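Week 4 notes – Looking at a bought-in system: the Bravix two-hand kit

Hi all. I promised I'd write up what I rambled through in the second half of class, so here you go. Bring these to lab, because I'm not going over the kit basics again and the sign-up sheet is already filling!

Quick recap first. Last time we looked at Clilau, the rental service, where you pay by the session and somebody else worries about upkeep. Bravix goes the other way. You buy the kit, you get two hands, the control software and a year of support, and after that it's on you. I've been reading the paperwork and poking at the software since November, and I like it more than I thought I would (the install guide is another story – skip chapter 2 and thank me later).

What I want you to get good at is reading a product sheet and asking what it leaves out. The Bravix sheet says the logger keeps 2,048 samples per channel before it starts overwriting. Great, but how long is that? It depends on the sample rate. At 200 samples a second you've got a little over ten seconds, and lots of handling jobs run longer than that. So you'd have to stream to disk, and streaming is an add-on. See how fast the price moves?

Second thing, soft goods. Sales demos love boxes and blocks. I'd much sooner judge a pair of hands on a bag, where you've got straps and flaps and buckles, and fabric that can sag or fold when you pull it.
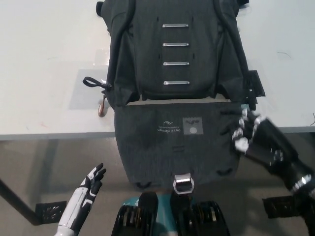 Fig. 1. Backpack opened out on the table, flap hanging over the near edge, right hand reaching in toward the flap.

Think about what the planner has to deal with in a job like that. Part of the bag is held up by the table and part of it isn't, so the same tug does different things in different spots. Shiny metal against dark cloth can be rough on depth sensing too. I'd want to know how the software picks a grasp point on a hanging flap, and the Bravix manual gives that one short paragraph. McAlister's manual gives it a whole section, with worked cases, and theirs is the cheaper kit.

On support: the contract promises a reply within 24 hours. A reply, mind you, and a fix is a different promise. Read that clause twice.

For lab, write one page on whether you'd buy the kit for the Vurncombe packing project. Pick one soft item, say which hand does what, and list the questions you'd send to Bravix before signing anything. I don't mind if your answer is no – just show me how you got there. Drop it in the course folder before lab starts, and please put your group number in the file name this time.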